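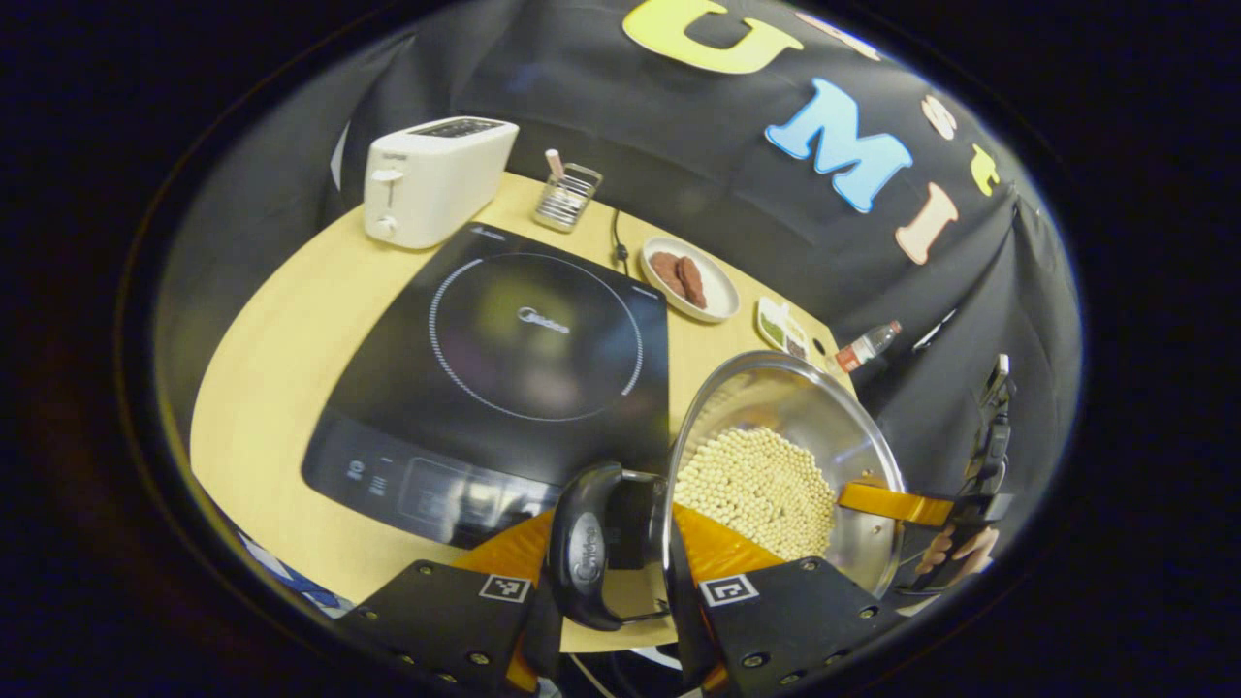 Nelli Kallio wrote in to ask why I keep telling people to practice on pot lids when mugs are easier to find. Fair question, Nelli! A lid knob is small, round and slick, so it shows up a weak grip fast.

Tips for comparing finger pads in the kitchen:

Try each set of pads on the same lid – glass with a steel rim works great.
Close on the knob, lift straight up, then tilt.
Wipe the pads between rounds. Grease ruins everything.
Do 33 lifts per set. I stopped at four once and picked the wrong pads.

The soft Pruvo pads are my favorites so far.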